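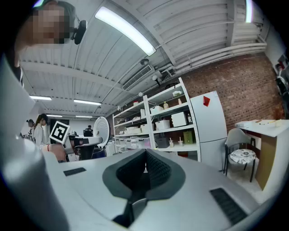
Teaching a machine to cook rice is a waste of a bright student's evening, was how Liang put it to me before I had got my coat off, and I had come to Wola half expecting to agree.

The student robotics club there has been working since March on a project called Pirus. The aim, going by the club's own leaflet, is a robot that can help out in an ordinary kitchen. I have read a lot of leaflets like that. They usually end with a machine that can fold one towel, on one table, if the curtains are drawn.

What the members spend their time on is much plainer than the leaflet. They pick up a gripper in each hand, the kind with two fingers and a textured pad on the inside, and they do a household job with it. Then they put everything back and do it again. Each go is saved, and the recordings are meant to teach a robot arm later on. The club has 838 of them so far. I asked how many would be enough and got several answers, none of which matched.

The job on the list when I visited was the rice cooker, which sounds simple until you have tried it with two plastic fingers for a hand. The lid has to come up, and the pot has a thin rim that doesn't offer much to hold.

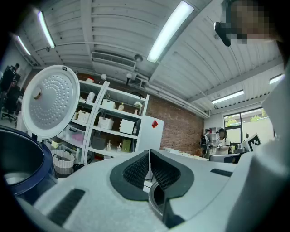 Lid up: the cooker and one of the club's grippers in the Wola workshop.

I had a turn. My first try was poor and my second was worse, and I was told kindly that both would be left out. A new member is expected to do 20 practice runs before any of theirs are kept, a rule I thought fussy until I had done two.

My doubts are not about the effort. They are about how far any of this travels. The work is done on the same table, with tape on it to mark out the space, in front of the same shelves. Vestau, the small firm that lends the club its arm for 8 weeks of the year, wants something it can show to visitors. A member's gran wants something that works in a kitchen with a wobbly worktop and the kettle in the way. I could not get anyone to tell me which of those two the club was working for, and I don't think they have decided.

Nor is the money large. The club runs on 400 pounds a year, and a good part of that goes on batteries and tape.

Still, I stayed longer than I had planned. Lifting the pot is a job for both hands, one gripper on each side of the rim, and it takes more patience than I have.
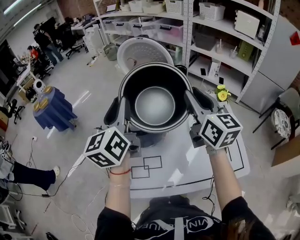
You learn how much your own fingers do without asking you, one member told me, and that was the best argument for the club I heard all evening. It has nothing to do with whether Pirus ever serves anybody dinner.

The club will try its recordings on the Vestau arm next term. I have asked to be there, and I have asked for a different rice cooker to be put on the table when I am.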